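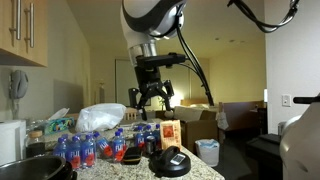 Dana Pruett
Phones and gadgets editor

Okay, so a lot of you wrote in after the last newsletter asking whether you should trade in your old phone for the new Waltoleck Mazza 2, and I've been chewing on that question for most of a month now. I've had the phone in my pocket since January, and I also took my old one through the whole trade-in process just to see how it went. The short version is that the phone is very good and the trade-in is a bit of a pain. The long version is what you signed up for, I guess!

Let's start with the phone. If you had the first Mazza you'll remember the slippery back and the way it slid off the arm of every couch in the country. Waltoleck has gone with a matte finish this time and it's so much better. I've been using it without a case (I know, I know) and it hasn't gone anywhere I didn't put it. The power button has moved down a little too, so I can reach it with my thumb without doing that awkward shuffle with the rest of my hand. It took me a few days to stop pressing the volume key by mistake, and my camera roll is still full of accidental screenshots of the weather.

The screen is rated at 3000 nits at its brightest, and I don't usually care much about that number, but I walked down to the harbor in Tirkirness on a very bright morning and could read a long email without hunting for shade. Colors look a touch warm out of the box. There's a slider for that under display settings, and I'd nudge it toward cool before you decide you hate it. Also, turn off the thing that dims the screen when it thinks you're not looking. It thinks I'm not looking a lot more than I'm not looking.

Battery life is where I expected to complain, and I can't. I unplug at 7 in the morning and I'm still fine when I go to bed, even on days with a lot of maps and podcasts. Waltoleck says the battery is built to handle 1000 full charges before it fades in a way you'd notice. I obviously can't test that in a few weeks, so take it as the company's word and nothing more. What I can tell you is that charging is quick as long as you use a strong enough charger, and there isn't one in the box. My old brick from two phones ago crawled along so slowly that I thought the cable was broken.

The camera is fine. I feel a little mean saying that, but it's a good main camera with a so-so zoom, same as last time. Daylight shots are sharp, pictures of food look like food, and the night mode still wants you to hold your breath for longer than I'd like. If you're coming from the first Mazza you will not see a big jump. If you're coming from something four or five years old you'll be thrilled.

Now, the trade-in. This is the part most of you asked about, so here goes.

Waltoleck doesn't run it directly. It's handled by Wositwood, the same people who do the screen repairs at the mall kiosks. You answer some questions online, they give you a quote, they mail you a padded envelope, and off goes your old phone. I was quoted $70 for mine, a first-generation Mazza with a small scratch near the speaker and a battery that's seen better days. I said yes to that, sent it off, and then heard nothing for long enough that I started checking my spam folder before breakfast.

They did honor the quote in full, I'll give them that. But the money comes as store credit, and it only works on Waltoleck's own site, and (this one got me) it can't be used on the phone you just bought. It goes toward your next order. So if you were planning on it bringing down the price of the new phone, it won't. I ended up spending mine on a charger and a spare cable, so at least the slow brick is retired. The wording about all this is on the trade-in page, but it's folded up under a little arrow near the bottom, and I missed it the first time even though reading these pages is part of my job.

A few things I'd do if I were sending one in tomorrow:

Move your two-step login codes over before you wipe anything. I forgot one, for my dentist's website of all places, and getting back in took two phone calls.

Take out the SIM. Then check again that you took out the SIM. If yours is an eSIM, do the transfer while you still have both phones on the same Wi-Fi.

Take photos of the front and back with the screen turned on, and keep the drop-off receipt until the credit lands in your account.

Ask around locally for a price first. I checked with a used phone shop in Tirkirness afterward and they would have paid me a little more than Wositwood did, in cash, on the spot. That won't be true everywhere, and it depends a lot on which model you've got, but it's worth a quick call.

So should you upgrade? If your current phone is the first Mazza and it still gets you to dinnertime on a charge, I'd sit tight. It's still getting software updates, and a new battery costs a whole lot less than a new phone. If yours is older than that, or the screen is cracked, or you're just tired of carrying a power bank everywhere, then yes, I think you'll be happy with this one. I'd pick the green. The white one looked lovely in the store – but I can already picture what the inside of my bag would do to it.

One more bit of news before I go. The smaller version of the Mazza 2 is supposed to show up in stores this spring, with the same screen brightness and a smaller battery. I haven't held one yet. I've got pretty small hands and a real soft spot for little phones, so I've asked to borrow one as soon as they're handing them out, and I'll write it up when I've used it for a couple of weeks.

In the meantime, keep the trade-in stories coming. I'd especially like to hear from anyone whose quote got changed after Wositwood had the phone in hand, and what you did about it. Just hit reply, it comes straight to me.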